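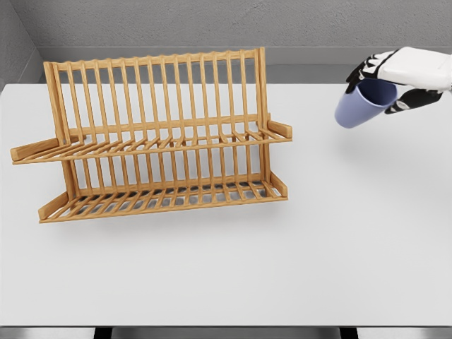

Prayer timetable: common questions

Support > Timetables > FAQ

September – Inditz Timetable Desk
2 min read

Which places are covered?
The Dekura timetable holds 1,149 towns. Fagerlund and 113 others are marked as northern and use a separate rule in summer.

What is the northern rule?
Twilight may last all night in summer, so Fajr and Isha can't be worked out from the sun's angle. We divide the night from sunset to sunrise into seven equal parts. Isha begins after the first and Fajr at the start of the last.

Why does my mosque show a different time?
It may use another twilight angle. Our default for Isha is 14 degrees. Follow your mosque if you pray there.

Can I change the Asr method?
Yes. Open Settings in Zavis and choose standard or Hanafi. The Hanafi time is later. Printed sheets show both.

Are times rounded?
Yes, to the next whole minute – except sunrise, which is rounded down.

Does the timetable fix the start of Ramadan?
No. Dates are entered once your mosque has announced them. Until then the month is shown as provisional.

When are corrections published?
Every Monday, after the midday prayer. Reload the page to fetch the new file.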